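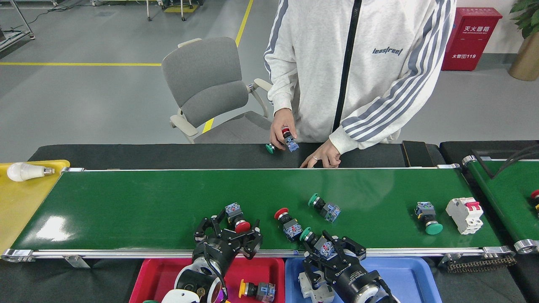

*Clasificación sobre cinta: la pinza derecha levanta un pulsador de cabeza verde; delante, las bandejas roja y azul.*

# Kit de clasificación bimanual Osik: notas de uso y ficha de datos

Por Danilo Ambrosio
Noviembre

Imprimir | Enviar por correo electrónico

Llevamos tiempo buscando un kit de dos brazos que sirviera para trabajar con piezas eléctricas pequeñas sin pasar un mes montando soportes, y el Osik nos ha gustado mucho (¡mucho!). Este repositorio reúne los episodios que grabamos con él, la configuración que usamos y lo que hemos ido apuntando sobre el kit.

## Qué contiene

- 3099 episodios de recogida y clasificación sobre cinta
- 112 episodios apartados para validación, con piezas en orientaciones difíciles
- Vídeo de la cámara de cabeza, posición de las articulaciones y apertura de las dos pinzas
- Una instrucción en español por episodio, del tipo «coge el pulsador verde y déjalo en la bandeja»

## La tarea

Las piezas son pulsadores con cabezas de varios colores e interruptores automáticos en miniatura. Una persona al otro lado de la cinta las va colocando y el robot las reparte en bandejas de plástico. Los pulsadores tienen su gracia: la cabeza es redonda, el bloque de contactos es cuadradote, y según cómo caigan hay que entrar por un lado o por el otro. Con las pinzas del kit casi siempre encontramos por dónde.

## Lo que más nos ha gustado

La calibración de cámara y brazos se hace con un solo comando y aguanta bien de un día para otro. Los dedos articulados se adaptan a la pieza con poca fuerza, y el modo de teleoperación es tan cómodo que en la primera tarde ya salían episodios aprovechables. El exportador escribe directamente en formato Kolley, así que nos ahorramos el conversor casero de Ukutside (que en paz descanse).

## Lo mejorable

- El manual de la cinta viene muy corto. La velocidad se cambia en `cinta.yaml`, no en el panel.
- Los automáticos resbalan si se cogen por la palanca. Mejor por el cuerpo.
- Con más de 200 episodios seguidos en una sesión, el registro se vuelve lento; reiniciar el servicio lo arregla.
- Los cables de la cinta auxiliar agradecen unas bridas.

## Uso rápido

```
osik-datos descargar --split train
osik-datos ver --episodio 3
```

Los índices empiezan en cero. El script de entrenamiento de Nikolaidis funciona tal cual si se cambia la ruta en la cabecera.

## Pendiente

Falta subir las etiquetas de agarre fallido y revisar las instrucciones repetidas. Si encontráis un episodio con la bandeja equivocada, abrid una incidencia con el número y lo corregimos.

Última actualización: noviembre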